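Equipment Review Group
Minutes of the meeting held on 10th April
Clollau Workshop, upper meeting room

Present: Vinh Trương (chair), Margaret Oakes, Dilwyn Pryce, Farida Hussain, Tom Leckie, Anna Ngô (minutes)
Apologies: Sunil Rao

1. Minutes of the last meeting

Agreed as correct, with one change. Item 5 should say that the old conveyor was offered to the college, not sold to it. Anna to amend the file copy.

2. Matters arising

Tom has had the second bench rewired. The invoice has been passed for payment.

The key to the battery cupboard is still missing. Dilwyn has ordered a new lock. Until it is fitted, batteries are to be charged in the front office and not left on overnight.

Farida had written to the two other suppliers on the original list. One no longer makes a bench arm. The other did not reply, and it was agreed not to chase them.

3. Tredov bench kit: review of the trial

The main business of the meeting. The Tredov kit is supplied by Vokent and is on loan to us for 60 days, with the option to buy at the end. It consists of the arm, its controller, the pushing tool, the software licence and a printed manual. The group had all read Tom's trial notes, sent round the week before.

3.1 Setting up

Tom reported that the arm went on to the pegboard without any drilling. The bolts supplied were too short for our board and he used our own. Levelling took most of a morning. The manual covers levelling in one paragraph and refers to a drawing which is not in our copy. Vokent have since sent the drawing by email and it is now kept in the sleeve at the back of the manual.

The controller has to be restarted if the network drops. Dilwyn asked whether this could be got round by running it off its own cable. Tom thought so but had not tried it.

3.2 Pushing task

Tom's notes describe the standard task used in the trial. Blocks are put out on the maple board, a written instruction is given, such as "move the blue cube next to the green cylinder", and the arm slides the block into place with the end of the rod. Nothing is picked up. Margaret asked why a gripper had not been tried. Tom said the gripper is a separate item in the Vokent price list and was not part of the loan.
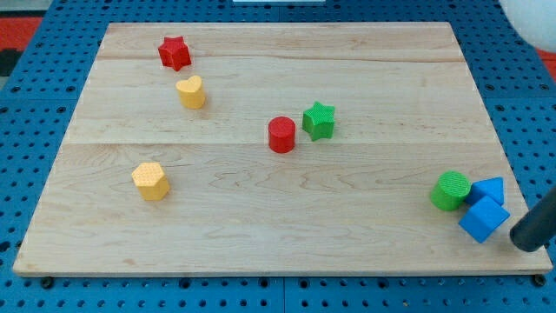 Bench trial, Tredov kit: end of the arm close to the blue cube, right-hand side of the board.

Vinh asked how the kit dealt with blocks that are close together. Tom said this was its weakest point. When a block has space around it the arm usually moves it in a fairly straight line. In a tight group it tends to move the neighbour as well, and then needs a second or third go to put things right. He had tried it with slower speeds and found this helped with cubes but made little difference to cylinders, which wander off the line when pushed off centre.

Farida had run the task with the instructions reworded by people from the office who had not seen the manual. The software coped with most of them. It had trouble with "behind" and "in front of", as it takes these from the arm's side of the table and most people mean their own. She suggested that if we keep the kit, a note is put on the bench saying which side counts as the front. Agreed that this would be sensible.

A total of 541 runs were logged over the trial. Tom has the full log and can send it to anyone who wants it. The log file does not record the speed setting, so he wrote that down by hand and the two will have to be matched up. Margaret asked that this be done before the log goes to Vokent. Tom agreed.

3.3 Blocks and board

The foam-like blocks slide well on the wood. Dilwyn had some concern that the seam between the planks would catch them. Tom had looked out for this and had not noted any run spoiled by it, but he would like the board lightly sanded before another long set of runs. Dilwyn to do this.

It was noted that Vokent sell replacement blocks only as full sets. Margaret felt this was poor value, as the stars will probably wear at the points well before the rest. Farida will ask whether single shapes can be ordered.

3.4 Safety

Dilwyn had gone through the risk assessment with Tom. The arm stops when it meets resistance, and this was tested with a foam pad and then with a hand. The stop button works but sits on the controller, which is under the bench. The assessment recommends an extra button at bench height. Vokent supply one. Dilwyn would rather fit our own, of the type already used on the saw, so that they are all alike. Agreed.

Nobody under 16 to use the arm without a member of staff at the bench. Vinh asked for this to go in the booking rules as well as on the wall.

3.5 Support from the supplier

Mixed. Phone calls to Vokent were answered promptly and the person on the line knew the product. Emails took much longer. The software was updated once during the loan without notice, and two of the saved positions were lost. Tom had copies. He would want updates switched to manual if we buy, and has been told this can be done from the settings page, although he has not found where.

3.6 Cost and options

Vinh set out the choices given in Vokent's letter:

Buy the kit outright at the end of the loan, with one year of support included.
Rent by the month, support included, minimum term to October.
Return the kit at no charge, apart from carriage.

Margaret was in favour of renting. She said the trial had gone well enough but that only Tom and Farida had used the arm in earnest, and the group ought to know whether other members would book it before paying for it. Dilwyn preferred to buy, on the grounds that rent to October would come to a good part of the price with nothing to show for it. He also pointed out that the arm can be used with software other than Tredov's.

Farida asked whether any rent paid would be taken off the price if we bought later. The letter does not say. Tom thought he had been told on the phone that it would, but had nothing in writing.

After discussion it was agreed by four votes to one, with one abstention, to rent to October, provided that Vokent confirm in writing that rent counts towards purchase. If they will not, the matter comes back to the next meeting. Dilwyn asked for it to be minuted that he voted against.

Actions:
Vinh to write to Vokent about rent and purchase.
Farida to ask about single blocks and the price of the gripper on its own.
Tom to match the speed notes to the log and then send it out.
Dilwyn to sand the board and fit the stop button.
Anna to add the age rule to the booking page.

4. Training

Tom offered to run an evening for members who want to use the arm. It was agreed to limit places to 3 at a time, given the size of the bench. Farida will help. Dates to be fixed once the stop button is in.

Margaret asked for a short sheet to be written in place of the manual, covering switching on, loading a saved task and switching off. Tom has a draft. Margaret offered to read it as someone who has not used the arm.

5. Storage

The boxes the kit came in must be kept for as long as it is rented. They are in the corridor at present, which is a fire route. Dilwyn to move them to the loft.

6. Any other business

Sunil had asked by email whether the group would look at a second-hand label printer. Put on the agenda for next time.

The heater in the upper meeting room is making a noise again. Anna to report it.

7. Next meeting

Date to be set by email once Vokent have replied.

The meeting closed at 8.40 pm.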